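Skatell Sewing Circle > Members > Minutes
News | Minutes | Pattern Library | Show | Contact

Minutes of the July meeting, 20th July, upstairs at the Lallness Hall

Right, my turn with the notebook again, so apologies in advance if I've missed your bit. I was also pouring the tea for the first half. Burgi Ammann took the chair. Last month's minutes were passed with one correction: the wadding was bought from Kwiatkowski at the trade price, and I'd written down the full one. Sorry!

Money. We have 717 pounds in the account, which is a good deal healthier than this time last year, mostly thanks to the spring cushion sale. Out of that we still owe the hall for the summer term (120 pounds) and there's the overlocker service to come. Burgi asked whether we wanted to put subs up and there was a general grumble, so we're leaving them alone until the new year and then looking again.

The overlocker. It's still skipping stitches on anything thicker than a bedsheet. I took it home, cleaned a frankly shocking amount of fluff out of it and changed both needles, and it behaved beautifully for an evening and then went straight back to its old tricks. Agreed to send it to the repair man in Skovmont. Burgi will drive it over as she's going that way for her sister's birthday. Please don't use it in the meantime, even for a quick hem.

October show. This took up most of the evening, as you'd expect. We have the main room at Lallness for the whole weekend, plus the little side room if we want it for teas. There were 19 of us at the meeting and nearly everybody said they'd have something to hang, so space is going to be tight. We talked about hanging rails (borrow them from Skovmont again, or buy our own?) and in the end we're borrowing, but asking early, and somebody with a van needs to come forward please.

We then got on to the group quilt and I'm afraid we wandered off a bit. The plan had been blues and greens all through. Quite a few people felt it was getting gloomy and wanted something warmer in the border, and others said they'd already cut their pieces and weren't cutting any more, thank you very much. I have some sympathy with both! After a lot of holding things up to the window we settled on keeping the middle as planned and letting the border be anybody's choice, so long as it's cotton and has been washed first. 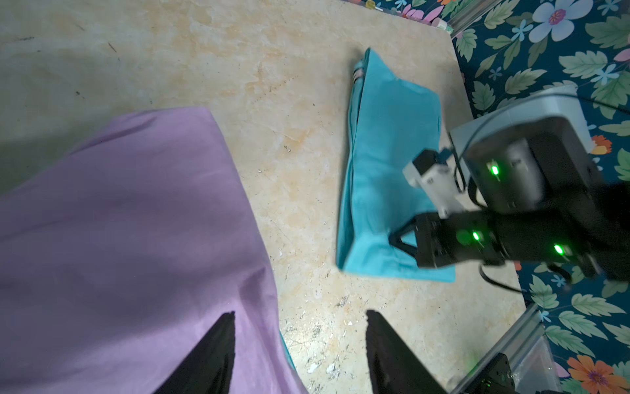

The washing point is serious, by the way. Last time we had a red that ran into its neighbours and we spent a whole afternoon with colour catchers trying to rescue it. If you aren't sure, soak a scrap in a bowl with something white overnight.

Finished blocks to Burgi by the end of the summer holidays. She'll lay them all out on her living room floor and shuffle them about until she's happy, and we've promised not to argue with the result. Quilting it by hand was suggested and voted down very quickly.

Raffle. We're having 400 tickets printed, same printer as before. Prizes so far are a hamper, a set of good scissors and a voucher for Kwiatkowski. More wanted, and nothing with a use-by date if you can help it – we all remember the fudge.

Pattern library. Three of the coat patterns have gone walkabout, along with the big book on tailoring. Have a look under the bed. I've started a new lending sheet and pinned it inside the cupboard door, so please write your name on it when you borrow something, and cross it out again when it comes back.

Any other business. The kettle is on its last legs and we agreed to buy a new one out of the tea tin. Somebody left a grey cardigan on the back of a chair and it's in the cupboard with the ironing boards. There was a request for an evening on zips, which I've said I'll run if I can borrow a few old pairs of trousers to practise on.

No meeting in August. Burgi will send round the date for the next one once the hall has confirmed it, and I'll bring the new kettle.

Filed under: Minutes and Agendas, Show Planning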